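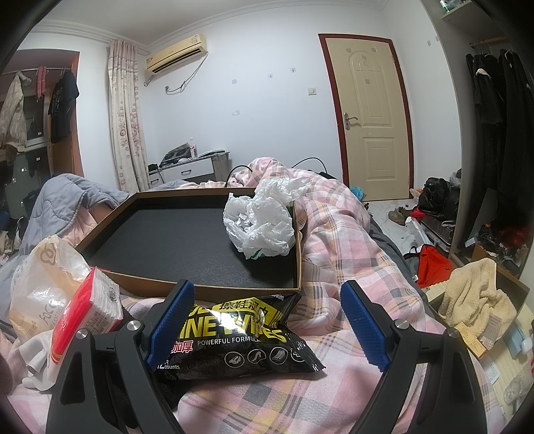
A packet of shoe wipes on a plaid duvet, with a pack of tissues to the left.

The small business of keeping shoes clean

May 2024

On the steps outside Skekgate station there used to be three shoe shiners. The last of them packed up his box four years ago, and the brass footrests he left behind have been taken into the ticket office, where they prop open a door. People still walk past in shoes that need cleaning. They have mostly stopped paying someone else to do it.

What they wear has changed too. A generation ago, most office workers in the town owned a pair of black leather shoes and a tin of polish to go with them. The polish went on with one brush and came off with another, usually on a Sunday night, on a sheet of newspaper by the back door. Now the same offices are full of trainers, and a tin of black polish is no use at all on a white rubber sole.

Antunes, the repair shop on the corner of the market square, has watched this happen from behind its counter. The shop opened as a cobbler's and for decades made its living from heels and soles. Heels now bring in less than half of its takings. The rest comes from keys, watch straps and, more and more, from cleaning. Customers leave trainers in a carrier bag on Monday and collect them later in the week. A basic clean costs £9, and suede is dearer.

The work is done at a sink in the back. Laces come out first and soak in a bowl. Loose dirt is brushed off dry, and the soles are scrubbed with a stiff brush. The uppers get a softer brush and very little water. Then the shoes are stuffed with plain paper and left on a rack overnight, well away from the heater. The shop says that heat does more harm than mud. Glue gives way, leather goes hard, and white fabric can dry with a yellow line along the edge.

Washing machines are the other common cause of damage. Some canvas shoes will stand a cool wash, but leather and suede will not, and a pair with glued soles may come out in more parts than it went in.

For those who would sooner do the job at home, the shelves are fuller than they were. Eltura, a chain of household shops with a branch on the ring road, gives over 90 centimetres of shelf to shoe care. Tins and brushes take up the bottom row. Above them are foams, sprays, white pens for scuffed edges, and packets of wipes small enough for a coat pocket.

Wipes suit people who travel, and people who walk to work and change nothing when they get there. They lift fresh marks from smooth leather and rubber well enough. They are less good on mesh, where the dirt sits down in the weave, and they should be kept off suede altogether. They also have to be thrown away. Many contain plastic fibres, and none should go down the toilet, whatever the state of the bathroom bin.

A damp cotton cloth does much the same work and can be washed 100 times. Clatis, a mending group that meets above the library, teaches this in its evening class, along with how to sew a split tongue and replace an eyelet. The class lasts 60 minutes and people bring their own shoes. The next one is in July. Places are free, but there is a charge of £3 for thread, wax and tea.

The group's advice on polish is old-fashioned. Use less than you think, put it on with a cloth wrapped round two fingers, and leave it for ten minutes before brushing. Cream feeds the leather and wax gives the shine. Shoes worn every day need a rest between wearings, and a second pair will make the first last longer.

Antunes still sells polish in black, brown and a dark red that one customer buys. The shop keeps a single tin of the red behind the till.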